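Stonura Owners Forum > Floors and Tile > Grout haze six weeks on, what now?

tilebythelake
Posted 7/31/24

We had Ackroyd floor tile put down in the kitchen and back hall, and the grout is Stonura sanded in a gray color. The installer wiped it twice and left. Six weeks later there is still a gray film over most of it. It mops clean, then dries cloudy again. I have tried plain water, dish soap, and one round of white vinegar at half strength. The vinegar did a little near the back door and nothing anywhere else.

Tile floor, three views. 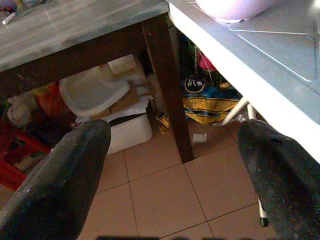
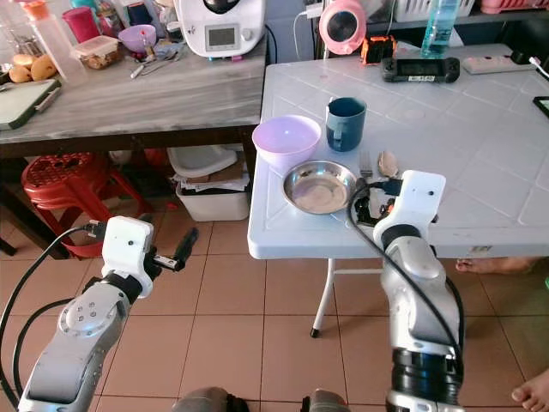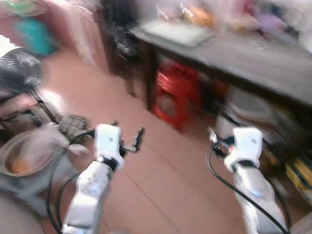 gritty_ray
Stop with the vinegar. If that grout is cement based, the acid goes after the joints before it does much to the film. Once you have etched the joints they hold dirt and you will be back in here asking why the lines look darker than the tile. Get a sulfamic acid cleaner, mix it weak, wet the floor first so the joints are full of water, and rinse twice.

mopbucket44
Sulfamic acid is also an acid, so I don't follow the first part of that.

gritty_ray
It is made for the job and you control the strength. People pour vinegar straight from the jug and let it sit.

tilebythelake
I did cut it with water, but I may have left it ten minutes or so. The joints look the same to me.

Hollis_Flooring
Before anyone buys acid, find out whether it is haze at all. Two other things look just like it. One is soap film, and you have been using dish soap, so that is where I would start. The other is a sealer that was put on too thick and not buffed off. Acid won't touch either one.

Test: pick a spot behind a door. Rub it with a white nylon pad and clean warm water, then dry it right away with a towel. If it comes up clear and stays clear overnight, you have soap film. If nothing changes, try a few drops of mineral spirits on a rag with a window open. If that softens it, you have sealer. If neither works, it is cement haze and gritty_ray's advice is fine.

Ask the installer what he put on it too. Mine never write it down.

backhall_bev
Had the same thing with Stuvau grout, 200 square feet of it. Three cleaners did nothing. A rented floor machine with a white pad took it off in one afternoon for 44 dollars. I would skip the chemistry and rent the machine.

Hollis_Flooring
Fine on a glazed tile. On unglazed clay a machine can leave swirl marks, so ask Ackroyd which one it is first.

mopbucket44
Is the sealer test safe if the tile is unglazed? I thought mineral spirits left a stain.

Hollis_Flooring
It can darken it for a day or so and then it dries out. Do it behind the door like I said.

tilebythelake
Did the pad and warm water in the corner of the hall last night, a patch 8 inches across. It is still clear this morning – no film at all. So that points to soap. I will do the rest by hand with a pad and leave the dish soap in the kitchen sink.

gritty_ray
I would still bet on some haze under it. Check again in a week.

backhall_bev
What are you going to mop with after? Sakuvar neutral cleaner is what I use, one capful to a bucket, no rinse.

Hollis_Flooring
Rinse anyway, whatever the label says.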